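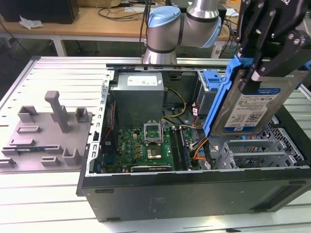

*A 1.0TB hard drive in a blue caddy, held by a gripper over an open desktop tower.*

**Gringate Sauces opens its Randel Street Grill Giveaway for home cooks**

RANDEL, January. Gringate, the family maker of barbecue sauces and dry rubs, is happy to announce a new giveaway for people who like to cook outside, also in the cold months. The giveaway is made together with Osman, a producer of charcoal grills, and Teso, a small bakery which is known in Randel for its soft sandwich rolls.

In total, 129 households will receive a prize box. Each box contains four bottles of Gringate sauce, two bags of rub, a pair of Osman grill tongs and a voucher for Teso rolls. One household will also win the large Osman grill with a cover and a side table.

To take part, visitors fill in the short form on the Gringate website and write which dish they would like to cook first. One entry for each household is allowed. The form closes at 8 p.m. on the last day of the month, and the winners will get an email in the week after.

Last year the company received 3620 entries for a smaller giveaway, and more than 800 of them came with a recipe. Several of these recipes are now printed on the back of the bottles. The pepper and plum sauce, first sold only at the Randel winter market, is included in every box this time.

"We wanted a prize that a whole family can eat together," the company said. "If somebody has no grill, the sauces are also very good from the oven."

Gringate will also give 2000 sample packets to visitors of its shop in Randel while the giveaway is open. No purchase is necessary.

Questions from the press can be sent through the contact page of the Gringate website.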